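Veneer, weight and a stool I keep redrawing 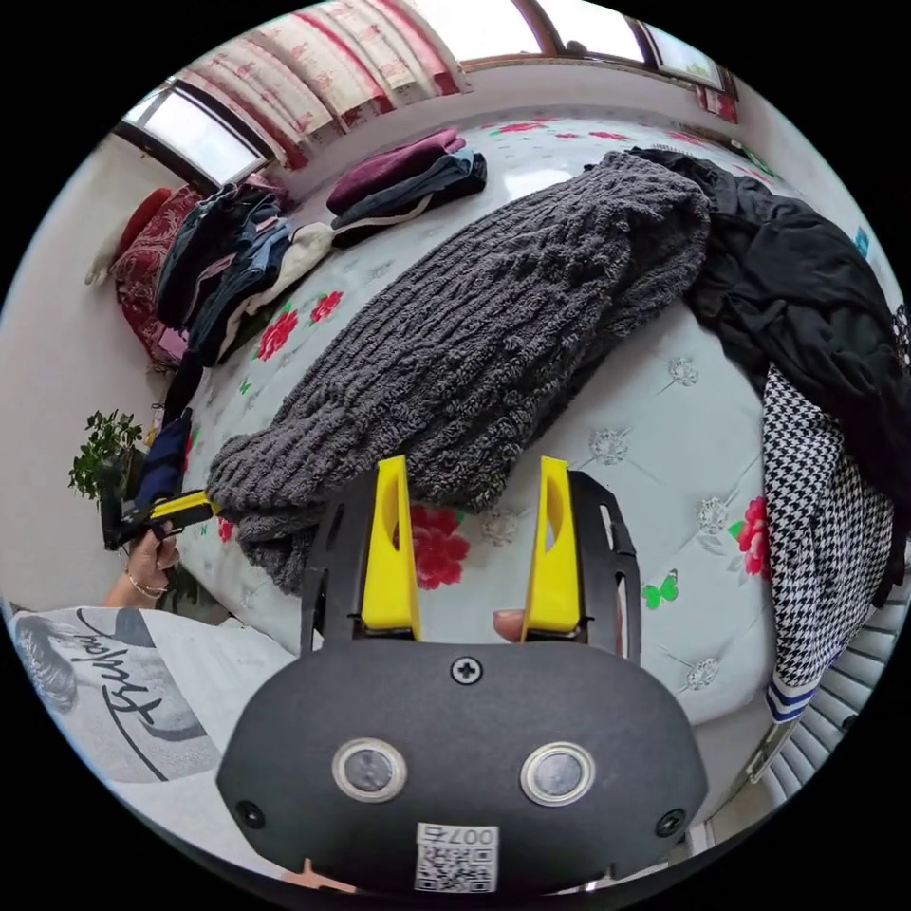 Olska
Furniture designer and occasional upholsterer, Gikcombe

February 2026

The stool is on its fourth drawing. I started it last fall as a simple thing: three legs, a round seat, no visible fasteners. The first version was solid ash and came out heavier than I wanted for something people are supposed to move with one hand. The second had a hollow seat built up from thin ply rings with a veneer over the top, and it was light enough, but it sounded wrong. You put a cup down on it and it knocked like a drum.

I spent a few evenings filling test pieces. Cork granules worked best. They deaden the sound without adding much weight, and they hold together with a little glue. Sawdust packed down into a hard cake at one side. Felt offcuts were fine but slow to fit, and I don't want to cut felt for every seat if this ever goes into a batch.

The third drawing moved the legs outward. On paper the stool looked calmer with the legs tucked under, and my first two prototypes had them that way. Then I sat on the edge of one to tie my shoe and went over sideways. The feet now land a little outside the line of the seat. It looks more ordinary, and I have mostly made my peace with that.

The leg joint is what's left. I want a round tenon going into a block under the seat, with the block hidden inside the hollow. Kelemen, the small turning shop I use for legs, can hold the tenon size well enough, but the block has to be drilled at a compound angle and I don't have a good jig for it. I made one from scrap and it drifted after a few holes. The next one will have a steel bushing.

Money, for those who asked after the last post. A single prototype leg from Kelemen costs me 49 dollars, which is high, but that's for one-off work. If I order enough for a small batch the price comes down a lot. Tooling, veneer, finish and a share of the workshop rent bring the first run to 3969 dollars, and that assumes I do all the assembly myself. I had 800 set aside for the whole project when I started. The rest is coming out of upholstery jobs.

On finish, I tried a hard wax oil and a water-based lacquer side by side on the same veneer. The lacquer kept the color pale but looked like a skin over the wood. The oil went warmer and a bit uneven at the edges, where the grain turns. I'm going with the oil – it can be repaired with a rag, and a stool gets kicked.

I've been calling it Ullitz, after the street where I had my first bench. That may change. A short name fits under the seat, and I'd like to brand it into the wood with an iron.

The next prototype should be ready in March. If the new jig works, I'll post the drawing with dimensions. The upholstered version is on hold until I find a wool that doesn't pill.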